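Who Makes the Rules for Robots?

Ads love to say a robot is "safe." Safe for whom? Who checked? Those are good questions to ask, even if you are only 12.

Factories that use robots follow written rules called standards. A standard can say how hard a machine is allowed to push on a person, or where the stop button must go. People argue over every line for years. The finished thing is long and very boring, and you should be glad somebody wrote it.

Home robots are trickier. A factory robot may do one job all day behind a fence. Your kitchen has no fence. It has a little sister, a cat and a wet floor.

A company called Kirko says its kitchen helper passed 1,951 tests. That sounds like a lot! But Kirko wrote the tests, and Kirko marked them. Would your teacher let you grade your own spelling quiz? The Gekden workshop tried 1,225 tests and printed the failures too. I trust that list more — it has bad news in it.

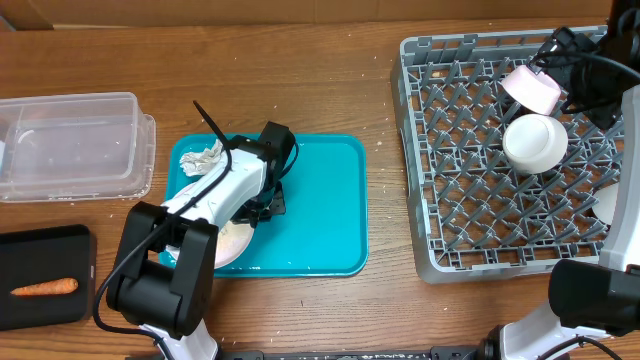
Hậu Đồng

Kitchen work needs rules of its own. When two arms share one table, they need a rule about bumping into each other. If a gripper is over a plate, how tightly may it squeeze? And a cup in a dish rack isn't clean just because it is in the rack, so who decides what "clean" means?

Try this at home. Write a rule for a robot that picks up a carrot. "Be careful" doesn't count, because a machine can't measure careful. "Stop if anything comes closer than 20 centimeters" is better. Now try to break your rule. What if the thing that comes close is the carrot?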